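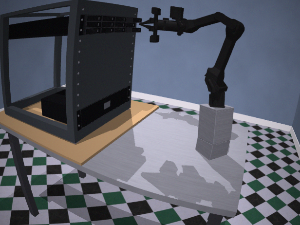 The Wudalton Open Pulpit is a public speaking forum held at Lilberg Chapel, a former church in the town of Wudalton. It meets once a month except in December and is open to any resident who wants to speak on a local or national issue. Talks are carried live on the town's cable access channel. The forum has no paid staff and is not tied to a religious body, although several congregations share the cost of the building.

History

Lilberg Chapel closed as a place of worship when its congregation merged with a larger one across the river. The building stood locked for four years. During that time the town council dropped the open comment period from its regular meetings, saying that sessions were running past midnight. Residents who had used the comment period to speak about policing, rents and school closings began to gather on the chapel steps on council nights.

Ilona Bodnár, a retired court interpreter, asked the owners for use of the main room and was given a key on a trial basis. The first indoor meeting drew 12 speakers. By the end of the second year the forum had a regular schedule, and the council had put back a shorter comment period of its own.

The largest event in the forum's history followed the council's vote to sell Utar Park. A crowd put at 3,000 by the local paper filled the chapel, the parking lot and part of Brynjólfsdóttir Street. Speakers stood on the loading dock so that people outside could hear. The sale was put off and later withdrawn.

Format

Each speaker gets six minutes. Names are drawn from a box at 7 p.m., and a person whose name is not drawn goes to the top of the list for the next meeting. Elected officials may attend but may not speak from the pulpit in the 60 days before an election. There is no debate between speakers. Written questions are read out by the moderator in the last half hour.

Han-gyeol Koo has been the moderator since the forum adopted written rules. The rules bar threats, paid advertising and the naming of minors. Two speakers have been asked to stop under them.

Building

The chapel is a brick hall with a short tower. The main room seats 600, counting the balcony, which is opened only when the ground floor is full. The original pulpit was lowered and fitted with a ramp. A side room is used for child care during meetings, and the former vestry holds the paper sign-in books from the forum's early years.

Criticism

Some residents have objected to the cable coverage, saying it gives the forum the look of a town meeting when it has no legal standing. A notice stating that the forum is a private event now runs before each broadcast.

See also

Utar Park
Public comment
Free speech in local government

Home | Towns | People | Places | Index

Print this page
E-mail this page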